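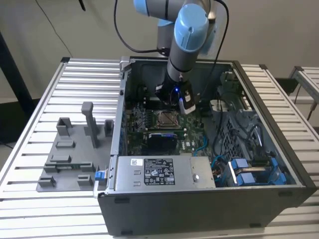

The arm over the open tower, fixture plate off to the left.

Mar 17, 2019

Quick one, I have to pack up the bench tonight and I promised three people I'd write down how the data gathering is going before I forget it all.

Short version: it's going. Slower than I said in the last post. We are at 598 good episodes. I wanted a lot more by now.

For anyone who came in through the Starton link: the project is called Zukunow, it's two of us plus a shared room, and the aim is to get an arm to do small jobs inside a desktop PC by learning from examples. No scripted poses for the final approach. You show it the job a lot of times, it learns the motion from what the cameras and the joints say. So most of my life right now is making the examples. The learning part is Afaf Zoubi's and she is waiting on me, politely.

How one episode goes. Tower on its side on the slatted table, side panel off. Fixture plate to the left of it, that's where parts come from or go to, depending on the task. I start the recorder, guide the arm, stop the recorder, mark it good or bad, reset. The arm moving is the short part. Reset is the long part. Everything back but not back in exactly the same place, because if it's always the same place the model learns the place and not the part. We found that out the hard way in the first batch. It looked brilliant. Then Afaf slid the case over by a thumb's width and it went for thin air with total confidence.

So now there's a shift rule. Every few episodes I move the case a bit, turn it a bit, move the plate too. I tried doing it by feel and I'm bad at it, I always nudge to the same side. Afaf plotted the case positions from the camera and they were all in one sad little smear. Now a script prints an offset and I do what it says. Boring, works.

Things that are hard about the inside of a PC, from the arm's side:

Cables. They don't stay where you put them. The blue SATA ones between the board and the drive cage are the worst, I brush one on the way in and it springs somewhere else and the next episode starts from a different mess. At first I was tidying them back every time. Stopped that. The mess is the data. I only step in if one is lying right over the target so that I couldn't do it myself either.

Shiny stuff. The power supply is a big bright box across the front and it throws light back at the camera, and the table slats do it too, all along the ridges. Early on I had the lamp in one spot and left it there. Now I change it between blocks. A few of the dim ones look terrible to me but Afaf wants them in.

Depth. When I'm steering I look at the real thing with my real eyes, and the model doesn't get that. It gets the fixed camera and the numbers. There were whole runs where I was leaning over and peeking behind the gripper to line up, and the fixed camera couldn't see the contact point at all. Is that a fair example? I'd say no. Afaf says partly. What we agreed is that I steer from the screen, same view the model has. My success rate dropped like a stone for a day and then came most of the way back. And the motions changed, I come in slower now and sort of hover before going down. She likes the hover. Says it gives the model a moment where being a bit off is still fixable.

Which brings me to the mistakes question, I got a couple emails on that. Do we keep the bad ones? Yes and no. Three kinds:

Clean ones. Keep.

Ones where I miss, notice, back off, and get it on the second go. Keep, and these might be the most useful thing we have. For ages I was throwing them out because they looked ugly!! Must have dumped a good many before Afaf caught me. Still a bit sick about it.

Ones where I just fumble around, or hit the case, or the reset was wrong. Labeled bad, kept on disk, not trained on.

The labels are a single key press and you'd think that was safe. It's not. Late in a session I press good for everything. I went back over an old batch with coffee and a clear head and around 80 of them had the wrong label. So now there's a second look, a different day, sped up, and the second look wins. Takes forever. Don't skip it.

Session length. I used to do as long as I could stand. The back half was junk, you can see it in the joint traces, everything gets jerky and I cut corners on the way in. Now it's short blocks with a walk between. Less per day, more that survives.

Some of you asked about hardware and I'm not going to do a full list now. It's a collaborative arm, black gripper on the end, plain aluminum table, printed plate. The plate is on its fourth version. The earlier ones had everything at one height and the model got lazy about it, so now there's a tall post, low blocks, a U bracket, holders, all different. Abílio Fonseca did the drawings and he'd like it known that he wanted different heights from the start. Fine. He did. I said it was overkill.

One thing I'd do diffrent with the table: tape. The slats have no marks on them so when something got bumped I had no clue where it was before. Put tape down on day one. Put the date on the tape. I lost an afternoon to a camera that had crept over a tiny amount and had to work out which batches were before and which were after. We now take one still with nothing moving before each block and compare it to the last. Should of done it from the start, everybody who does this says to and I read it and nodded and didn't.

File naming, while I'm complaining. Pick one scheme. I had "test", "test_new" and "real_test" in the same folder, and real_test was not the real one.

Numbers then. The goal for this round is 1880 episodes across the tasks. Yes I know where we are now. The first results from training on the small set are better than I expected in the easy spots and useless toward the right side of the case, by the drive cage, and when we looked that's just where I have the fewest examples. Obvious afterward. I avoid that corner because it's cramped and the cables are in the way, so the data avoids it too, so the model has no idea. Next blocks are all over there. Not looking forward to it.

Afaf also wants a different tower in the mix before we go much further. Same tasks, other case, other board layout. I've been putting it off because it means new offsets and a new still and probably plate version five. But she's right, one case is one case. Abílio has an old one he's going to bring over if he can find the screws.

Oh and someone asked if they can have the dataset. Not yet. The format changed halfway through and the first part has the gripper value stored backwards (open is closed, closed is open). There's a converter, it works on my machine. I want the second look finished on all of it before it leaves the building. April maybe. If you want it badly enough to help with the labeling, write to me and I'll send you a batch, it's dull but you can do it with a podcast on.

Next post will be the drive cage corner, or me giving up on the drive cage corner. Also want to write up the lamp thing properly with the plots Afaf made, they're good plots.

Ok. Packing up. Comments are open again, the spam filter ate some real ones last month, sorry if that was you, try again.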